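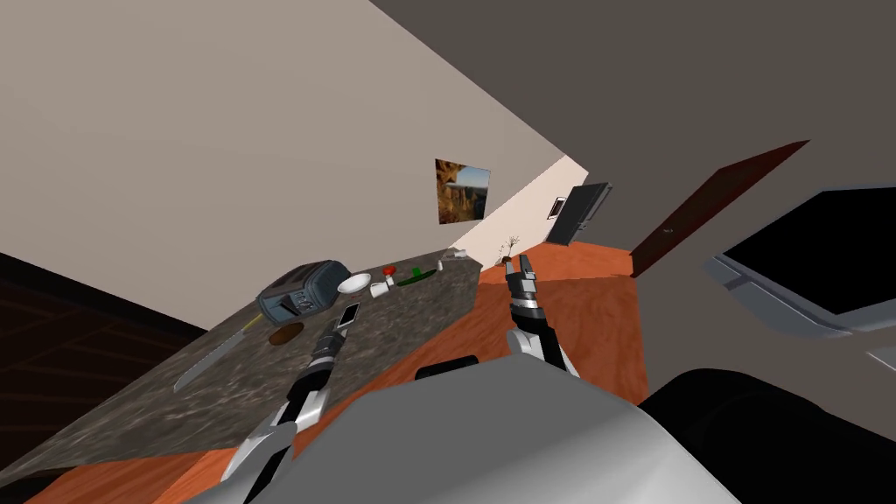

I've been running my little online shop through Tidavow since last fall and I keep getting emails asking if it's worth paying for, so this is me finally sitting down to write it up. Quick version for people who don't know it: it's a listing manager. You type a product in once and it pushes it out to whatever marketplaces you sell on, keeps the stock numbers matched, and (in theory) saves you from selling the same soup bowl to two people on the same night. I sell kitchen stuff, mostly plates and cups and serving pieces, and a lot of my buyers want to know how a thing will look at home on the kind of speckled gray, brown and black stone counter up top. So my listings have loads of photos and long descriptions, and any tool that chops those up is no use to me.

Setup took most of a Saturday. I connected Arkside first, that being where most of my orders come from, and it went fine. It asked for permission, thought about it for a while, and then all my listings just showed up. Lumbao was a pain! The connection kept timing out, and then it came through with half my categories missing, so everything I had under "serving" landed in "other home." I ended up fixing those by hand in batches with a podcast on. When I wrote to support they sent me a link to the help page I'd already read, then a real person named Jhun Belmonte picked it up and had me disconnect, clear out the old import and start over with the categories mapped first. That worked. I wish the setup screen made you do it in that order, but okay.

At the moment I have 546 listings in there, counting variations (each color is its own line, which adds up fast if you sell anything in sets). The middle plan covers that. The free plan stops at 100 and it counts variations too, so don't plan on staying free for long if you carry colors. I hit the wall on my first import and got a pop-up about upgrading before I'd even seen the dashboard. Not a great first date.

The part I use every single day is the stock sync. When a mug sells on Arkside, the count on Lumbao drops within a few minutes. Before this I did it all in a spreadsheet, and in the run-up to the holidays I was canceling orders every week and writing groveling notes to strangers. I've oversold 3 times since switching, and two of those I'm pretty sure were my own fault for editing stock in both places at once (don't do that, pick one place to make changes and stick to it).

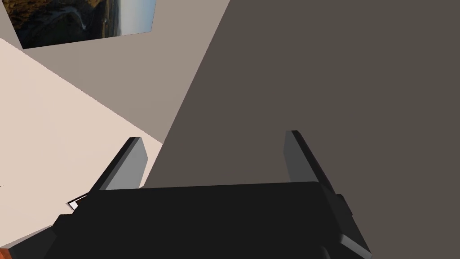

The bulk editor is the other big one. You can pick a whole bunch of listings and change the price, the shipping profile or one of the detail fields all together, with a preview before you save. I went through in January and filled in the maker, material and dishwasher fields on everything. It would have taken me forever one by one. What drives me nuts is that the undo only covers your last change. I pasted the wrong shipping profile onto all my platters, noticed it two edits later, and there was no going back. There's supposed to be a change log on the top plan. A change log should be on every plan, come on.

Photos come through clean, by the way. It keeps the order you set and it doesn't squash them. Descriptions are a bit more mixed. Arkside lets you use line breaks and Lumbao sort of does, and Tidavow tries to guess what each one wants, so now and then you'll get a giant brick of text with no breaks in it. There's a preview button for each marketplace. Use it on your long listings.
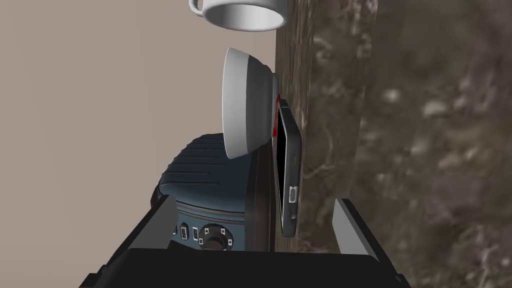 White mug, white bowl, beige wall.

Now the reports. I wanted to love these and I don't. You get sales by day, sales by marketplace, and best sellers, and they look very nice, but fees aren't subtracted anywhere. So the best seller page kept telling me that my cheapest bowls were my stars when I make next to nothing on them after fees and packing. I export everything and do the math on my own, the same as before. Edgardo Villanueva, who has the booth across from mine at the spring market, uses Prultska for his shop, and he showed me his fee screen on his phone and I'll admit I was jealous. Prultska costs more, though, and when I tried the trial it was slow enough that I'd click something and go refill my coffee.

The phone app is fine for checking orders and printing a packing slip. I wouldn't build a listing on it. The keyboard covers the save button on my phone and I've lost a description that way more than once.

Support is email only on my plan. Answers usually come the next day, slower on weekends. After the Lumbao mess I asked for Jhun by name and got him once and somebody else after that, also nice.

Would I pay for another year? Yeah, I renewed. The sync alone is worth it if you sell on two or more sites and you're sick of apologizing to people. If you're only on one marketplace I don't think you need it, the seller tools you already have are enough. And if fees are what keep you up at night, look at Prultska first, maybe on a faster computer than mine.

I'd give it 4 out of 5, and I'd bump it up for a proper undo. One last tip, turn off the "suggested price" emails in settings. They come every morning and mine kept telling me to knock money off the gravy boats.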